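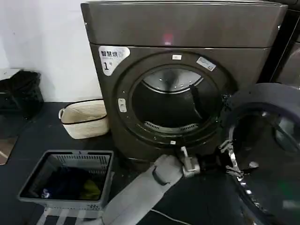 Robot training methods

Teaching by demonstration is a way of getting a robot to carry out a task by having a person perform it through the robot, in place of writing out each movement as code. The person either takes hold of the arm and moves it, or steers it from a distance with a second device. The joint positions, gripper commands and camera views are stored together and used later, either for direct playback or to train a control program.

The method is also called programming by demonstration or learning from demonstration. Older factory manuals use "lead-through teaching" for the hand-guided form.

Hand guiding

In hand guiding, also known as kinesthetic teaching, the arm's motors are set so that they hold up its weight but give way when pushed. The teacher grips the arm near the wrist and moves it through the task. Paint-spraying and welding robots were among the early machines taught in this way.

Hand guiding needs little extra equipment, and the teacher can feel when the tool meets a surface. Its main drawback is that the teacher's hands and body often get into the camera views. Two-armed tasks are also hard for one person to guide, as each arm may need two hands.

Remote control

In remote control, or teleoperation, the teacher stands or sits apart from the robot. Common input devices include handheld controllers, gloves, and leader arms. A leader arm is a lighter copy of the working arm, and the working arm follows its joints as the teacher moves it. The Koltby leader set, designed by Filippos Antoniadis, has a trigger on each handle that sets the gripper opening.

Most setups give the teacher little or no sense of force. Teachers make up for this by watching the contact closely, and new ones tend to squeeze too hard or pull in the wrong direction.

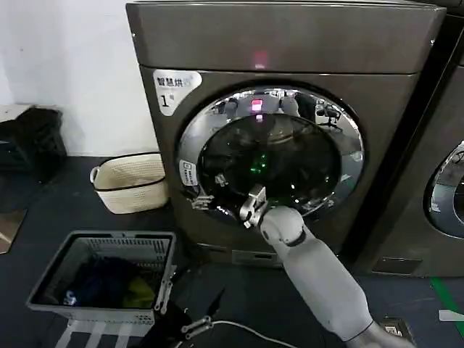

Pulling in the wrong direction matters most with hinged objects. A door can only travel along an arc, so a hand that pulls straight back will soon be working against the hinge. Teachers are usually told to start with a short pull, let the gripper turn with the edge, and move to the inside of the door once there is a gap. Some release the edge at that point and push with the side of a finger – a motion that asks less of the grip.

Laundry tasks

Laundry is a common subject for household demonstrations. It combines a rigid part, the machine and its door, with clothing, which changes shape each time it is handled. A full demonstration may cover opening the door, moving clothes between basket and drum, and closing the door again. Many projects record these as separate stages so that a failed stage can be repeated alone.

The Flellevero project, led by Yurani Salazar, recorded 201 demonstrations of door opening and loading. Braulio Esquivel, who taught most of them, divided the task into 11 stages. Each recording was limited to 60 seconds, and any that ran over was dropped. 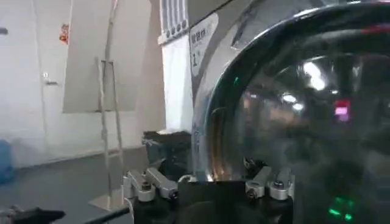 Wrist cameras are fitted to many demonstration robots as a second source of views. They show the fingers at close range and keep the point of contact visible when the arm blocks the head camera. Shiny surfaces are a known difficulty. The dark glass of a washing machine door carries white glare and a scatter of green dots, and these shift with the camera, so a program may treat them as features of the door. Ebony Sheehan's notes for Flellevero advise recording with the lights in more than one state.

Data and training

Playback of a single recording works only if everything stays where it was. For this reason recordings are more often used to train a policy, a program that picks the next movement from the current camera views and joint readings. Cekitz, a software package for sorting recordings, marks pauses and dropped grips for review. Its author, Eusebio Flores, set the default batch at 1,000 clips.

Recordings that include a mistake and a recovery are sometimes kept on purpose. A policy trained only on clean runs may have no useful response after a missed grasp.

See also

Leader arm
Muñoz gripper
Teleoperation
Wrist camera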